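Prutix G2 Hand-Held Teaching Gripper

The Prutix G2 records demonstrations by hand, with no robot arm on site. The operator holds one unit in each hand, performs the task, and the unit logs finger opening and wrist view on one clock. Supplied singly or as a matched pair.

Two parallel fingers in matte black plastic, with braided metal cable. Padded gripping faces hold slender items such as chopsticks upright - pads are wear parts and can be changed without removing the finger. Table tasks like the one below are a good first check of pad alignment.
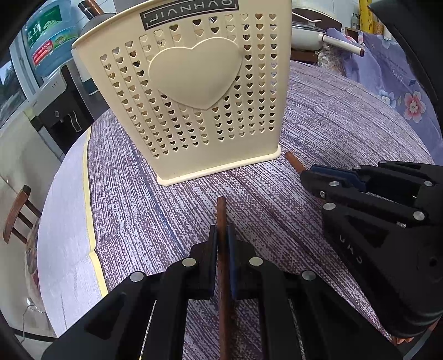 Specifications

Weight, per unit: 730 g
Recording time per charge: 143 min
Maximum part width: 22 mm with standard pads
Order number, pair: 2783

Notes

Recalibrate finger opening after any pad change. Recordings made with mismatched pads will load but are flagged at import.

Remote control of a Holitz arm requires the separate base station - not included. For lead times contact Despina Leka, Ternitville office.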